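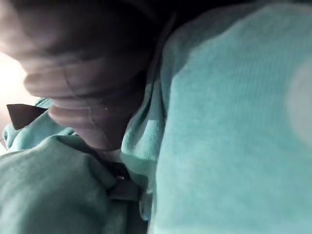

Teal cloth, fine rib, close up with a hand at it

HETIDWOOD WORKROOM
Minutes, workroom meeting 24/02/2021
Held at the cutting table, Tivport. Started late, kettle.

Present: workroom lead (chair), both machinists, cutter, packing bench (two), front counter, driver from item 3 on.
Apologies: the Saturday presser.
Minutes: front counter.

1. Last minutes
Read out fast. One correction, the lint roller order was for the packing bench, not the counter. Otherwise OK as a record.

Carried over from last time:
Lamp over the folding end. Done, brighter, bit too blue for colour matching so colour still gets checked at the window.
Labels for the shelf edges. Half done. Bottom two rows still bare.
Second steamer. Not done. See item 6.
New bin lids. Came, wrong size, gone back.

2. Teal tops, Kosaldale order
Main item, took up most of the hour.

Order is 211 tops for Kosaldale, all one colour, mixed sizes. Cloth from Abou Zeid. Cut finished. Sewing nearly finished, 19 still to be hemmed, all large sizes. Machinists think end of next day if nothing else gets put in front of it. Chair said nothing will be. Front counter asked about the curtain job that was promised. Long pause. Curtain job goes after.

Fabric handling. Everybody has now had a go at folding these and opinions were strong. Cloth is soft and it slides on itself. You get one side square and the other has crept. Packing bench said sleeves are the problem, cutter said it's the hem, machinists said it's people picking them up by one shoulder and letting them hang. Tried it on the table with three folded three differnt ways. Agreed the following:

Lay face down, front on the table.
Smooth from the middle out with the flat of the hand. No tugging at the side seams, the rib opens up and doesn't go back neatly.
Sleeves in, crossed over the back, cuffs level.
Sides in to the width of the board.
Hem up to a bit under the neckline, then once more.
Turn over supporting from underneath, both hands. Don't pinch a corner and flip.

Packing bench doesn't want to use the board for the small sizes, too wide. Cutter will trim down an old one. Edges to be taped, the last board snagged two tops and they had to be put to one side.

Creases. Discussion about whether to press before folding or just steam and leave flat. Pressing under the iron flattens the rib and leaves a shine, one machinist showed a scrap with the mark on it, plain as anything in window light. So steam only. Hang, steam, let it go fully cool before it's touched, then fold. No folding warm. If a top has been sitting scrunched in the basket it wants a second pass.

Also rings, bracelets, watches. Off for knits please. Two pulled threads last week and both looked like jewellery. No one was blamed. Hand cream as well, let it soak in before going near the pale colours, there's a towel at the sink.

Action: packing bench to write the fold up on card and stick it above the table.
Action: cutter, small board, taped.
Action: machinists, last of the hems.

3. Colour match between rolls
Driver joined, had been parking.

Cloth came on several rolls and the last one reads a touch greener. Not everyone can see it. Chair can see it. Front counter can't, and said so. Laid a sleeve from one against a body from the other at the window, then under the new lamp, then in the hallway. At the window you can see it if you're told to look. In the hallway, no.

Decided: no mixing rolls inside one garment (cutter says hasn't happened, tickets back this up). No mixing rolls inside one carton either, so if Kosaldale do notice it will be carton to carton and not two people standing side by side. Front counter to let Kosaldale know before it goes, short and plain, not make a meal of it. Ring Abou Zeid too and ask if the last roll was the same dye lot. If it wasn't we'd like that on the ticket next time.

Driver asked whether we'd get money off. Chair: can ask.

Action: front counter, both calls.
Action: cutter to keep a swatch of each roll, pinned to the job sheet, roll number written on the card and not on the cloth.

4. Packing
Cartons are the flat ones from under the stairs. We have 39, which should do it. If any are damp at the corners don't use them, put by the back door for recycling.

Tissue or no tissue. Went round twice. Tissue looks good, and stops the slide a bit, but Kosaldale will have it all in the bin in five minutes and they didn't ask for it. Settled on one sheet on the bottom of the carton and one on top, nothing between garments. Packing bench happy with that, a bit less folding of tissue.

16 to a carton for small and medium. Large go in looser, stop when the lid closes without leaning on it. No leaning on lids. Tops at the bottom of the last lot came out with the flap printed across them.

Sizes: one size per carton where possible. Odd ones left at the end go in a mixed carton, marked MIXED in big letters on two sides, list taped inside the lid.

Size stickers go on the carton not the garment. The sticky comes off on the rib and then somebody's there with a cotton bud.

Loose threads. Snip at the packing bench if you see one, small scissors, not pulled and not bitten. Snips go in the tin. The tin is the blue biscuit one, not the other biscuit one, the other one has biscuits.

Action: packing bench, lists for inside lids.
Action: driver to check cartons for damp and bring up what's needed.

5. Set asides
Bag of set asides has got big and no one has been through it. Went through it at the table then and there. Some are just creased or have a thread hanging, those go back in the run. Some have a snag near the hem which can be worked through to the back with a fine needle, one machinist will do these while waiting on the overlocker. A few have a mark at the neck, think it's chalk, try brushing before anything wet. Two are past it, hole by the side seam on both. Those will be cut for test pieces.

From now on anything set aside gets a safety pin with a scrap of paper saying what's wrong. Half the bag was people holding up a top and asking each other what they were meant to be looking at.

Pin through the seam allowance, please. Not the front.

6. Steamer
The one steamer is holding everyone up when there's a knit order on. Spits if it's overfilled. Spits a bit if it isn't. Price for a second one was got back in October and is now out of date. Chair wants a fresh price and also a price on just replacing the hose and head on this one. If it's close, buy new and keep the old for the weekends.

Meantime: fill to the line, let it run a moment into the bucket before pointing it at cloth, empty at night. It was left full over the long weekend and the water smelled.

Machinist asked can the hanging rail be moved closer so the steamer lead isn't across the walkway. Moved it during the meeting. Now blocks the button drawers slightly. Will see how it goes.

Action: chair, two prices.

7. Table and floor
Cutting table being used for folding, folding table being used for bags and lunch. Needs to stop while teal is out. Food stays at the kitchen end. Tea with a lid or not at all, on the sill.

Table to be wiped then dried properly before cloth goes down, each morning and after lunch. Almost lost a good front panel to a wet ring.

Floor: sweep before the rail gets wheeled, not after. Lint is going teal everywhere, it's in the navy job now. Navy to be kept covered with the old sheet. Lint rollers one at each end, and peel the used sheet off for the next person.

Offcuts. Cutter has been keeping every bit bigger than a hand. Box is full. Useful bits (neckband strips, long pieces) rolled and kept, the rest bagged for rags. Front counter would like some for wrapping the shears. Fine.

8. Delivery
Driver can do the run to Kosaldale in one trip if the back seats are down. Cartons no more than four high, strap across. Blanket on the van floor, clean one. Unloading is at the side entrance, ring from the gate.

Wants the job ready the night before, stacked by the roller door in size order, not still being taped while the engine's running like last time. Packing bench said last time wasn't them. Noted.

Docket in the first carton AND a copy to the driver's hand. Get it signed, print name underneath, as the last signature could've been anyone.

Action: front counter, docket in duplicate.
Action: packing bench, stacked and taped by close the day before.

9. Other business
Scissors with the red tape are for fabric. Someone has had paper in them. Being sharpened again.

Radio. Alternate days for picking the station, starting with the machinists.

Key to the thread cupboard is back on its hook and it can stay there.

Apron washing, each to take their own home. Separate load from anything fluffy.

Front counter asked if there might be more teal work after this. Kosaldale have hinted at cardigans, same cloth or near it. Nothing in writing. Cutter would want wider cloth for cardigans. Chair to ask if they ring, won't chase.

Curtain job raised again. After the hems. Customer to be told Friday.

Next meeting same time in a fortnight, at the table if it's clear, otherwise kitchen. Bring the fold card so it can be signed off.

Finished when the steamer boiled over.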